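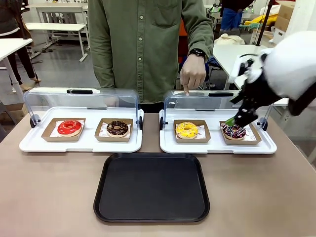
3. Method

3.1 Display cases

Two display cases of the same general type were compared, each with a white tray base and a clear curved cover. Loaves were supplied by the Dallenitz bakery and sliced by Wenceslao Cisneros on the morning of each run. Slice thickness was set to 10 mm.

3.2 Moisture loss

Samples were weighed at the start of each run and again at closing. Scale drift was checked against a 1000 g reference mass. Readings were logged by Atieno Rweyemamu, who also wrote the spreadsheet used in Section 4. The first run, on 16th July, was discarded after the room fan was left on overnight.

3.3 Treatment of data

The full log holds 3606 readings. Readings taken within a minute of opening a cover were removed, leaving 1806 for analysis. Moisture loss is given as a percentage of starting mass. Crust and crumb were not separated.

3.4 Limitations

Room humidity was recorded but not controlled. Only white bread was tested. Rye from the Kunen mill was planned for August and is covered in Appendix B.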